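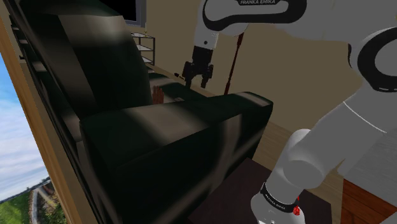
Balancing the Last Opponent: An Interview with Hanna Kaczorowski

November 21, 2020

The board game Fillo received its second major update in September. Among the changes was a full revision of Walczak, the character whom players must defeat in the closing chapter. Hanna Kaczorowski, lead designer at Curketti, answered questions on the revision and on the studio's plans for the coming months.

Ms Kaczorowski confirmed that the original version of Walczak had been too strong in long matches. "He started with more health than any other character and he could win it back every third turn," she said. "Players who fell behind early had no way of catching up. We received 226 written reports on that one point."

Under the new rules, Walczak keeps his high attack value but must spend 100 coins each time he returns to the board. The studio considered lowering his attack as well and decided against it. "He is the final opponent and he should feel like it," Ms Kaczorowski said. "A player who reaches him has already finished eight chapters."

Asked how the change was tested, she replied that the studio had recorded over 1000 matches before the update was released. Most were played on the Harno board, where the short central path had favoured Walczak most clearly.

The update also made Walczak available as a playable character. He may be bought in the shop for 460 coins once the closing chapter has been completed. His playable form has lower defence, and his lines have been rewritten by Kazimiera Kaczorowski, who wrote the script for the first campaign. "Kazimiera wanted him to be less certain of himself after his defeat," Ms Kaczorowski said. "He still complains about the dice."

On the subject of a second campaign, Ms Kaczorowski stated that work had begun but gave no release date. Saved progress from the present version will carry over, and players will not be required to complete the closing chapter again.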